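Home Articles Issues About Contact Search

3.2 Storage containers and the sorting of small household goods

Respondents in the Rarnthorpe and Bandport samples were asked to keep a written record of where small items (buttons, screws, fuses, pills, sewing needles, fishing weights) were put away over a period of 28 days. The record sheet was adapted from Dixit and Malhotra's earlier pilot, with one change: the category "other" was removed and a blank line put in its place. The sheets gave 1,480 usable entries. Entries that named a room but no container were dropped before coding.

Containers were coded on two features. The first was whether the container had been made for storage or taken over from another use, such as a jam jar or a cookie tin. The second was whether the inside was divided. Divided containers were coded separately from sets of small drawers, which respondents tended to describe as furniture. Where a respondent used one container inside another, the inner one was coded. The two authors coded all entries independently and settled differences by discussion.

A compartment box with a hinged lid served as the reference type for the divided group (Figure 4). Respondents used many names for this type – "bead box," "tackle box," "bits box" – and the names did not predict the contents. Boxes called tackle boxes held sewing supplies in several Bandport homes. 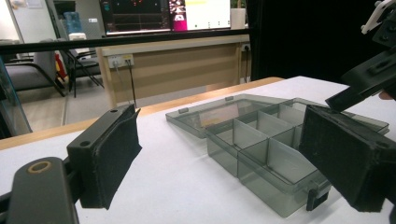
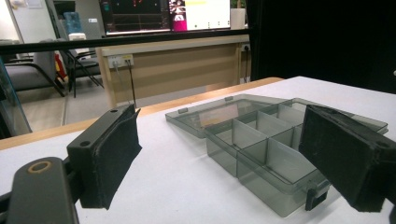
Figure 4. Plastic compartment box of the divided type. Both pictures show the lid open.

Divided containers were linked to longer entries. Respondents who owned at least one wrote more about where a given item belonged, and were more likely to record moving an item that had been put in the wrong place. The effect held in both towns but was weaker in Bandport, where 59 households completed the full record. We do not treat this as evidence that partitions cause people to sort more carefully. Households that already sort may simply buy boxes that suit the habit, and the June interviews gave support to both readings.

Undivided containers showed a different pattern. Their contents drifted over the recording period, and respondents often gave up naming them and wrote "mixed" or "odds and ends." Moldovan's term "settled clutter" fits these entries fairly well, although it was proposed for garages and sheds. Fumine's measure of retrieval effort could not be applied here, as the record sheet did not ask how long a search took.

3.3 Labels

Written labels were rare in both samples. Most were found on containers holding medicines or electrical parts, and several named contents that the respondent reported having moved elsewhere.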